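May 18, 2020

I've been meaning to write about letters for ages, proper ones with a stamp on, and now that I've had a whole spring of them I have no excuse left. It began in January, when I found a box of my aunt's old post from her years in Pondgate and sat on the landing reading until my legs went numb. She kept everything! Birthday notes, a long quarrel over a borrowed coat, a recipe for plum dumplings with half the quantities missing.

So I decided I'd write to people again, and I started with Grigore Stoica, whom I hadn't seen since we both lived on Lodgate (he had the flat with the leaky skylight, I had the one under it). My first go was dreadful. I'd forgotten how to begin, so I told him all about the weather and then apologised for telling him about the weather. He wrote back within the fortnight, four sides, blue ink, and asked after my knee.

What I like best is how slow it all is. I'll start a page after breakfast, leave it by the kettle, add a bit about the neighbour's cat, and by the time it's in the postbox it has three different moods in it and usually a ring of tea. My handwriting was shocking at first, and my hand ached after a single side, but it does come back if you keep at it.

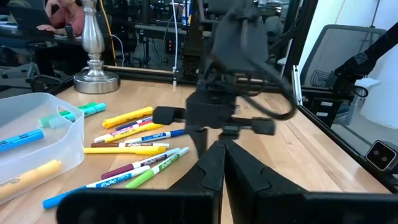
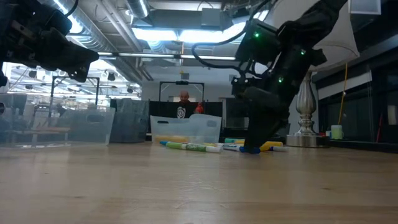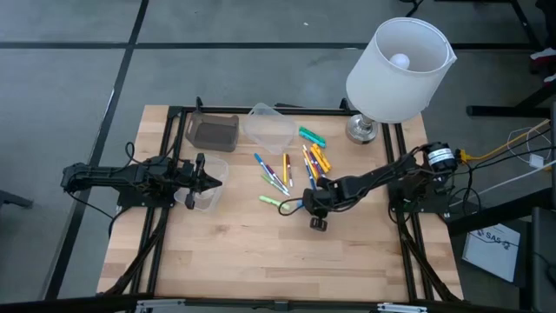 Pens on a wooden table, in that last one.

Lâm Đặng wrote to me after my previous post to say that I was being too hard on short letters, and that a postcard with two lines on it can sit on a shelf for years and do you good every time you dust it. I've thought about that a lot, and I've come round. I posted a card to Firkmont the very next morning with hardly anything on it, only a question about the garden and my love to the children, and it felt just as friendly as one of my rambling ones.

I do have a few small habits now. I keep stamps in the butter dish we never use, and I answer the oldest letter first, even when there's a more exciting one underneath. The aunt's box has gone back on top of the wardrobe, with my own bundle from this year tied up next to it, and I still owe Grigore a reply about the skylight.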